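Subject: Re: [kimen-club] Arm time before the April demo

Replying to the list because three of you wrote to me separately with the same question, and I would like to type the answer once.

Yes, we are still doing the computer teardown. No, we have not switched to the sorting task, whatever you heard in the hallway. The entry form for Brotby says "disassembly" and I am not filling out that form again.

State of the table:

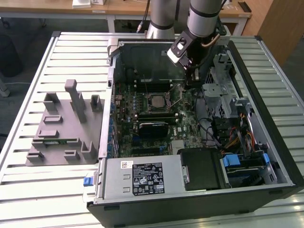
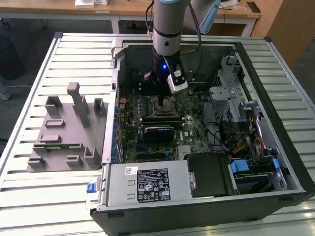 Now to the quoted part.

> The rules say the team has to take out at least one memory
> module, one expansion card and one drive, in any order, and
> set them down in the fixture. Are we really doing memory
> first? I thought we agreed on the card, as it is the biggest
> thing to grab and we might get to look competent early on.

We did agree on the card. Then we read the scoring sheet, which is a habit I recommend to everyone. Memory is worth 11 points and the card is worth 7. The drive is worth more than either, but it has latches, and our record with latches speaks for itself. So the order is memory, card, drive, and if we run out of clock during the drive we smile and wave.

> Also, can we move the fixture closer to the case? The arm
> spends half its life traveling.

Please don't. I know it looks like a long commute. Every place position in the file is measured from the corner of that plate, and the last time somebody nudged it "just a little" we spent an evening teaching the arm to put memory on thin air, very precisely. If you want it moved, move it, measure it, update the file, and write to this list saying you did all three. Doing one out of three is how we got here.

> What speed are we running? It felt slow to me.

It is slow. The limit in the config is 125 mm per second anywhere over the case, and it stays there until we get ten clean pulls in a row. The current streak is none. Komell (our nearest rivals, for the new people) say they run at twice that, and they also went through almost 2000 screws last season, so draw your own conclusions.

> Who is bringing the second computer for spares?

The used parts place, Leclerc, has promised us another tower of the same model. Same model matters. I am told there is one in somebody's garage that is "basically the same", and I would like it to stay in the garage.

A few things from me while I have your attention:

1. Check the finger screws before you start a run. A quarter turn with the small hex key is enough. The small hex key lives in the drawer marked TAPE. The tape does not.

2. If the gripper stops partway down, do not pull on it. Hit the stop, open the jaws from the tablet, then jog straight up. Straight up means Z only. I added a button for this and labeled it in large letters.

3. Save your logs with your initials and what you were trying to do. There are currently nine files called test_final and I have opened every one of them.

4. We still need a better grasp point for the memory. Grabbing in the middle rocks the module and one end stays in the slot. Grabbing near one end rocks it the other way. I suspect we need to flip the clips open first with a closed finger and then pull, which makes it two moves and costs us time, but I would take slow points over fast nothing. If somebody wants a small, well defined problem with a lot of swearing in it, this one is free.

The arm is open from 4 pm as usual. Sign up on the sheet by the door, and if you sign up, please also come.

Still no decision on the team shirt. The Kimen logo in lime green got two votes, and I would like a recount.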